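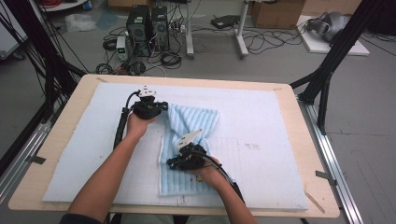 Light blue, white stripes, mid-fold. Most of our day looks like this.

About Hornorell

Hornorell is a linen service. We rent towels, tea towels and bed linen to guesthouses, small hotels, two swim schools and a barber who goes through hand towels the way other people go through coffee. We deliver it clean and folded, take it away in whatever condition it has reached, and bring it back clean and folded again. There is a limit to how exciting this can be made to sound, and our first website went well past it.

The company was started by Kobe Willems and Luuk Dekker, who met while working the night shift at a hotel laundry and disagreed about thirds. Kobe folds a bath towel in thirds lengthwise and then in half. Luuk folds it in half and then in thirds. They argued about this for most of one winter, and by June they had rented a unit, bought a secondhand washer and gone into business together, presumably so the argument could continue at their own expense.

Kobe won, for bath towels. Luuk was given hand towels as compensation and has ruled over them ever since.

What we do all day

Washing is the part customers ask about, and it's the part that mostly looks after itself. Folding is where the hours go. A towel comes out of the dryer with its own opinion about its shape, usually twisted in the middle, with one corner tucked somewhere it shouldn't be. You find an edge. You lose the edge. You find what you think is the same edge and discover you are holding the towel sideways.

We like stripes for this reason. On a plain white towel you can be badly crooked and not know until the stack starts to lean. A narrow stripe tells you right away, and it isn't polite about it. Our blue and white stripe is called Skoslow, after the village where Luuk's grandmother kept a boarding house, and it has become our most requested line. The guests seem to like it. They also seem to take fewer of them home than they do the plain ones, a fact we pass along to hotel owners without comment.

New people start on hand towels, under Luuk. They move up to bath towels when Kobe says so, and to fitted sheets when they have stopped believing that anyone can fold a fitted sheet. (We can. It takes two people and a certain amount of silence.)

The house rules

Every piece gets shaken out before it's folded, even if it looks fine. It looks fine until you find the sock.

Stripes run the long way, fold faces out, stacks are squared by hand.

A bundle of bath towels is 4. A bundle of hand towels is 30. If you would like a different number, Luuk will listen carefully and then send you 30.

Anything with a stain we can't shift goes in the rag bin and comes off our books, and you aren't billed for it unless it is hair dye. We know what hair dye looks like. So does the barber.

Where we are

Our unit is in the Trultier building, at the end of the yard, past the place that sells doors. The sign is small and the doors in the yard do not lead anywhere, although one of our delivery drivers tried two of them. The upstairs used to belong to Verschueren, a curtain maker, who left us a very long cutting bench that could not be got down the stairs. We use it for tablecloths and for lunch, never at once, after an incident with soup.

Deliveries leave at 6 in the morning. If you call at that hour you will get Kobe, who is cheerful then and at no other time. After lunch you will get Luuk, who writes everything down.

Who we work with

We currently look after 40 customers, most of them small. The smallest is a guesthouse with a single room and very strong feelings about bath mats. We don't do contracts longer than a year, and we don't charge for the first month's worth of changing your mind about sizes. If you run a very large hotel we are flattered, but we have seen your laundry room, we used to work in it, and we would prefer not to go back.

Samples are free. Ask for the striped one and we'll send a bath towel and a hand towel, each folded the correct way, according to whoever was in charge of it. Please don't tell either of them which one you liked better.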